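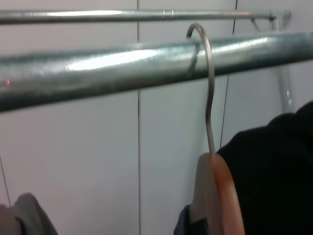
Asanka Uddin wrote in to ask why black shirts come off the rail with a pale bar across the shoulders, and whether anything can be done once it's there. The answer to the second part is usually yes. As for the first, it's mostly dust, with a bit of fading if the wardrobe gets sun.

Hanging space gets very little attention until something goes wrong in it. The jobs below take an afternoon at most and don't need much gear.

Wiping down the rail
Take everything off and lay it on the bed, still on its hangers. Wipe the rod with a damp microfibre cloth and a drop of dishwashing liquid, then go over it again with a dry one. Do the underside too. Grime collects there where the hooks don't rub it off. On a galvanised pipe, stay away from steel wool and anything with bleach in it. Let the metal dry for 30 minutes before the clothes go back.

If hangers still drag, rub the top of the rod with a piece of wax paper. A candle stub works as well, but buff it hard afterwards or it will pick up lint.

Checking the brackets
Push up on the rod near each bracket. Any movement at the wall means a loose screw or a plug that has let go. Tighten by hand first. If the screw just spins in plasterboard, take it out and fit a proper hollow-wall anchor, or shift the bracket to line up with a stud. Winter coats are the usual culprit — 10 heavy ones will find out a bad fixing fairly quickly.

Timber hangers
Run an old stocking over the shoulders of each hanger. Wherever it snags, sand lightly with the grain using fine paper, then wipe off the dust. Bare timber can mark pale fabrics, so a coat of clear water-based varnish is worth the trouble. Leave it overnight. Wire hooks that swivel can be bent back into line with pliers, with a rag over the jaws so the finish isn't scratched.

Black clothes
Brush them before hanging, from the collar down. Wash inside out in cold water and dry in the shade. For Asanka's pale bar, a barely damp cloth drawn along the shoulder will lift it if it's dust. If the mark is still there when the cloth dries, the dye has faded, and a packet of black fabric dye is the only real fix. Check the fibre content first — polyester won't take the ordinary sort.

Next page: mothproofing woollens before December.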